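Skasau Kitchen Set, Nilville Robotics Club

README for the student release

The Skasau Kitchen Set is a collection of 235 short recordings made by members of the Nilville Robotics Club in October. Students drove the arm by hand through small pick-and-place tasks with kitchenware and play food. The recordings are meant for beginners who want to train a first policy and don't have an arm of their own.

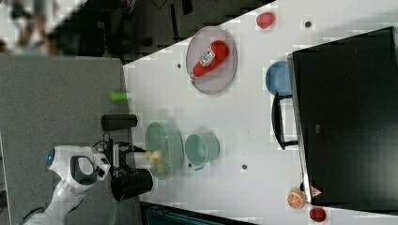 Noeline Stubbs
Project lead and maintainer, Nilville Robotics Club

Contents

The release has 235 episodes covering 6 tasks. Each episode has its own folder with the video, the joint readings, the gripper opening and a text file with the instruction the student was given. Instructions are written the way the students said them, so the same task can be worded several ways. We left spelling mistakes in.

Objects were moved between episodes. The ketchup bottle and the plate stay close to each other in a lot of them, so don't expect a model trained on this set to find the bottle anywhere else on the table.
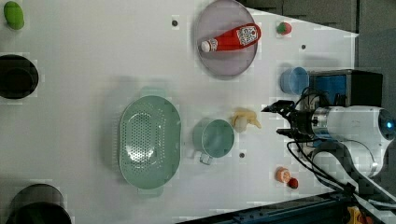

Drivers were told to stop and start over if the gripper hit the table. Episodes stopped this way are kept in the folder "aborted" and are not part of the 235. Angus Cairns and Annag Munro did most of the driving. Kirstin Farquharson checked the labels twice and fixed the ones where left and right had been swapped.

Known problems

- Video is compressed and looks blocky in places.
- Views differ in angle. Check the view name before mixing them.
- In 2 episodes the gripper reading stays at zero for the whole run.

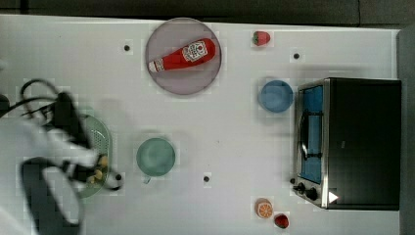
Using the files

Unpack everything into one folder and run the check script first. It prints the name of any episode with a missing file. Please keep our train and test split if you plan to compare results with other clubs.

Send corrections to Noeline with the episode number.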